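A visit to the Flemora seed store at Illwood

The Flemora store opens to visitors twice a year, once in spring and once in December, and I went to the winter one with Sekar Saragih from our allotment society. The train to Illwood takes an hour and the walk from the station is uphill. Signs are poor. If you go, turn left at the chapel, not right at the garage as the leaflet says.

The store keeps vegetable and grain seed from old local varieties. It holds 3,616 of them at present, mostly beans, peas, barley and leeks. Witold Marciniak, who runs the drying rooms, met our group at 10 am and gave us a short talk in the hall. Most of the collection came from gardeners and small farms, and a fair part of it arrived in jam jars and envelopes with very little written on them. Working out what a variety is called, and whether the store already has it under another name, takes up a good deal of the staff's time.

From the hall we went through to the cleaning room. Seed comes in here with chaff, pod and soil still in it. It goes over a set of sieves and then through a blower, and what is left is sorted by hand on trays. Split or holed seed is thrown out. We were given a tray of field beans each to try. Sekar was much quicker than I was.

The drying rooms are next door. They are kept at 20 degrees with very dry air, and the seed sits in cloth bags on open racks until it stops losing weight. For beans this can take some weeks. You feel the dryness in your throat quite soon, and we were asked not to stay long with the door open. After drying, the seed is sealed in foil packets and moved to the cold vault. We saw the vault only through the window in the door. 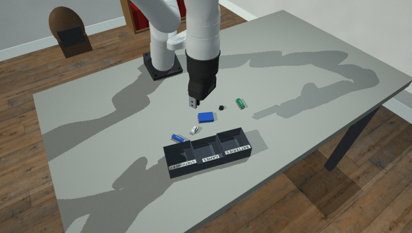
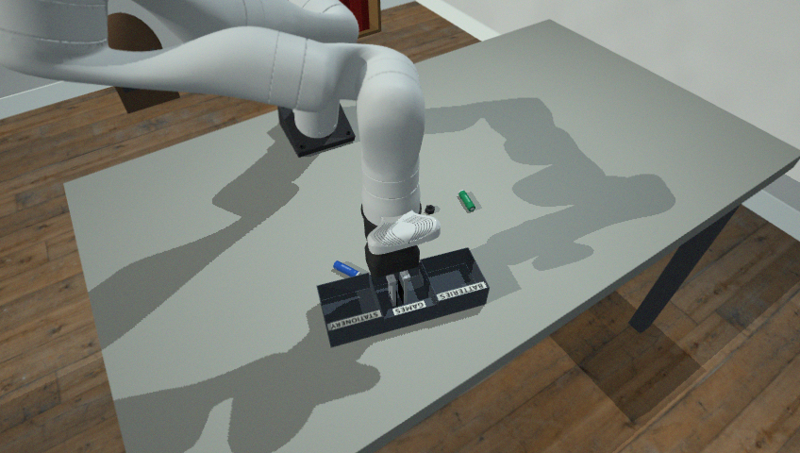
Computer-rendered views of a white arm mounted on a table.

Lunch was soup and bread made with barley flour from the trial field, £2 a bowl. The bread was heavy but good. I had taken sandwiches and wished I hadn't.

In the afternoon Kartini Nair showed us germination testing. A sample is laid out on damp paper, rolled up and stood in a warm cabinet, and the seedlings are checked later against a chart. If too few come up, the variety goes on the list to be grown again the next season. She had a roll of Ollen pea open on the bench, a tall purple-podded sort, and the roots were already as long as a finger. She said peas are easy and parsnips are a trial to everyone. I asked about my own leek seed, which I keep in a biscuit tin in the shed. Her advice was to move it indoors, to a cool room, and to put a bag of dry rice in the tin.

The last stop was the trial field. There was not much to see at this time of year apart from overwintering broad beans and bare leek beds, and it had started to rain. Ikhsan Harahap explained how the plots are spaced so that the beans do not cross, then let us go back in.

There is a small shop by the entrance. Seed packets are sold in paper envelopes with sowing notes on the back. I bought Ollen pea and a dwarf bean called Illwood Brown. The store sends out 600 packets a year to schools as well, and a form for that is on the counter.

Entry is free but you have to book. The car park is small and fills early. Wear a coat, as the corridors are not heated.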